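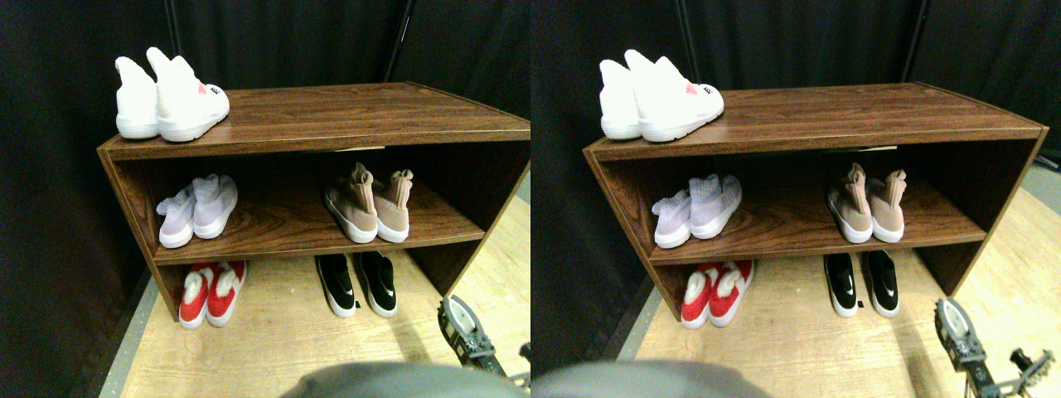
*The shoe rack with five pairs on it, white high-tops up top.*

August 5, 2018

I have been meaning to write about the shoe situation for a while. We moved into the apartment in Lellville last September and for most of the year the shoes lived in a pile by the front door. Every morning somebody had to dig through the pile, and every evening it got kicked back into the walkway. I tripped on it twice in one week and decided that was enough.

I looked at a lot of racks before I picked one. Most of them were metal wire, and I had one of those in college. Heels slip down between the wires and small shoes tip over. I wanted something with flat shelves and a solid top, low enough to go in front of the black curtains without looking like a bookcase. The one I ended up with has a dark wood-grain finish, one shelf inside, and an open bottom. The shoes in the bottom part sit right on the floor. I thought I would dislike that, but it makes sweeping easier. I pull out two pairs, run the broom through, and put them back.

I bought it secondhand from Dale Charbonneau, who was clearing out his place in Iltside before a move. He wanted it gone and I had a car, so we had a deal in a few minutes. It rode home on the back seat with a blanket over it. One corner has a small ding on the back side. I turned that toward the curtain and have not thought about it since.

Deciding what goes where took longer than I expected. My first try was to sort by person, and that lasted 3 days. Then I tried sorting by how often each pair gets worn, and that is what I have stayed with.

The white high-tops go on top. They are the sock kind with the thick soles and they get worn the most, so they get the easiest spot. The lavender knit ones have the left end of the shelf and the blush-colored high-tops have the right end. Tall collars were my main worry when I was shopping. If you have high-tops, measure them before you buy anything, and measure them standing up.

The bottom is for slip-ons. The red ones with the fluffy trim are on the left and the black swoosh ones are on the right. I can get either pair out with my foot, without bending down, and on a dog-walking morning I appreciate that.

The pale knit shoes are the hardest to keep decent. I brush them dry first, then use a damp cloth with a little dish soap, and stuff the toes with paper towels overnight. I do not put them in the washing machine anymore. The white soles get an old toothbrush. The fluffy trim on the red pair I leave alone except for picking lint off it.

Boots are still in a box in the closet. I don't have a plan for them yet. There may be room for a second rack beside this one if I move the umbrella stand, but I would like to get through one winter first and see how much salt and slush ends up on the floor. I also need to find a tray for the bottom section before then - something thin, with a lip.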